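Umbrellas, water and other small matters of a shared office

6/15/20

I have worked now for two years in the building at Stodbridge, and I still like to write down how the small things are arranged there. My friends at home tell me this is boring. Maybe they are right, but when I moved here I searched a long time for such descriptions and found only photos of lobbies with plants.

Our room is on the upper floor, next to the storage of Noonan. It is not large. One side has lockers, and then there is the corner with the drinking water. These two places are used by everybody, so most of our small discussions are about them. In my first office, in another country, we had discussions about the window. I think every office must choose one thing.

The umbrella question

In Stodbridge it rains often and without warning. In the morning you come with an umbrella, at lunch the sun is out, and in the evening you go home and forget it. By December we had a pile of black umbrellas behind the door and no person could say which one was whose. They all look the same when they are folded. I bought mine at Kilitz, and it seems that half of the floor had the same idea.

So we made a simple rule. An umbrella which is dry goes to the lockers. An umbrella which is wet stays open in the corridor until it is dry, and only then it moves. If it has a strap, please close the strap, otherwise the fabric opens again and catches on the neighbor's bag. I put a small piece of yellow tape inside the handle of mine. It cost nothing and I did not take a wrong umbrella since then.

My locker is number 327, which is a strange number for such a short row. I suppose the lockers came from a bigger place before us. The key is a little bent and you must pull the door toward you while you turn it.

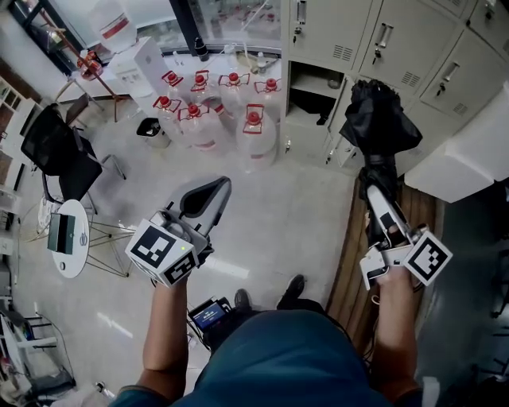
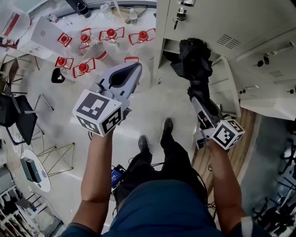 The water corner

For a long time we drank from the tap. The tap water here is safe, but it has a taste of metal which I could never accept, and my tea had a thin skin on top. Then we began to buy the big jugs with the red caps, and the tea became normal again. I was surprised how much difference it made for my mood in the morning.

We keep seven of them together, and I think this is a good quantity for us. With fewer, we are always worried. With more, there is no place to walk. I prefer the kind with a carrying handle, because my hands are small and a smooth bottle slips from me. Still, please do not carry two at the same time up the stairs. I did it one time and my shoulder reminded me of it for a whole week.

One order comes to 857 in our local money, delivery included, and we divide it by the number of people who drink. Dorkix delivers to the street door only. If you meet the driver, be kind to him, he has no elevator either.

Some habits which help us:

Take the oldest jug first and put the new ones behind it.

Keep the red cap until the jug is finished. If the cap is lost, the jug cannot be stored lying in the car when we bring it away.

Keep your laptop away from the place where you pour. I write this as a person who has paid for a new keyboard.

What I would still like to change

The lockers have no hook inside, so a long umbrella stands on its point and falls on you when you open the door. I looked at adhesive hooks, and the package says they hold 2,000 grams. This should be enough for an umbrella and a light jacket. I will try with one hook in my own locker, and if it is still on the wall after the summer I will write about it again.

I would also like a small mat for the wet shoes. The floor tiles are nice to look at, but after rain they become slippery and I walk on them like an old lady. If somebody knows a mat which does not smell of rubber, please write me the name in the comments.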